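Night train with a Prostell pass — seat or sleeper?

railhopper_dee
Going in October, first time using a rail pass, and I can't decide about the overnight leg from Zamudio. The pass covers a seat, but a bunk is extra.
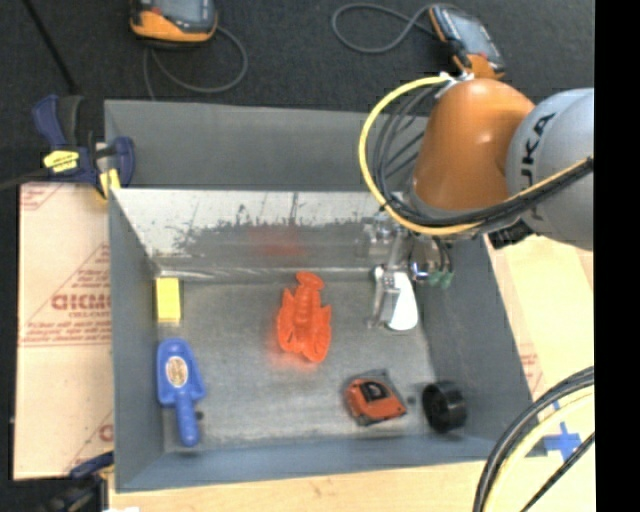 I'm tall and I sleep badly as it is, so I'm leaning toward the bunk. My sister thinks I'm throwing money away. Anyone done it lately?

mossyplatform
Get the bunk! I did 9 hours in a seat once and was useless the whole next day — walked right past my own hotel.

Edano
Gotta disagree. I've done that leg in a seat 2 times and slept fine with a neck pillow and a jacket over my head. Spend the money on dinner.

mossyplatform
You must be short lol

Edano
Guilty. Still say the seats are okay if you get a window.

tunnelvision8
Whatever you pick, book early. Kollumance only lets so many pass holders on each train, and the Tuesday one I wanted was full. Their site is slow, so I'd go to the counter.

railhopper_dee
Does the counter open early? I get in at 8.

tunnelvision8
It was 10 when I went. There's a coffee place across the street.

railhopper_dee
Okay, bunk it is. Sorry Edano! I'll post how it went when I'm home.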